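I've now spent a good long while with the Skenda two-arm set, which my friend Tahira Shaikh talked me into (she is very persuasive!), and I'll start with tidying shelves.

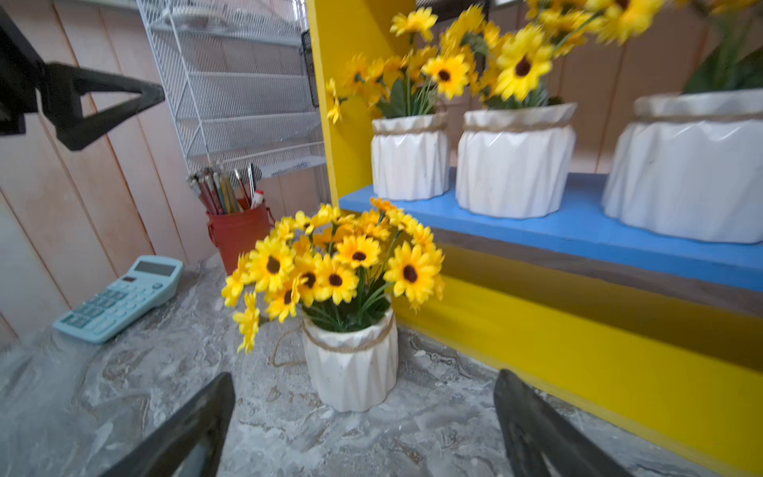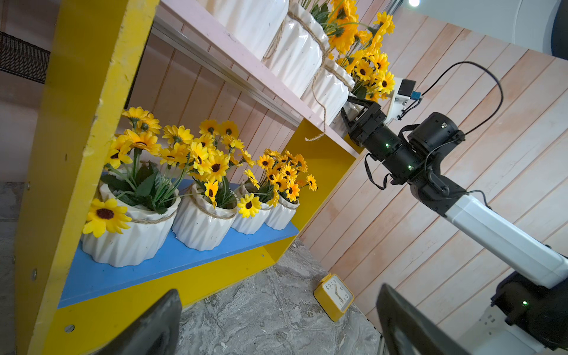 Can it do chores yet? Well, sort of, and I say that fondly. It's fine with hard, boxy things, but give it a white pleated pot with twine around the neck or middle and a big floppy bunch of yellow flowers on top, and you'll want patience and a cup of tea. I'd give it 11 out of 15 for charm, and fewer for dusting.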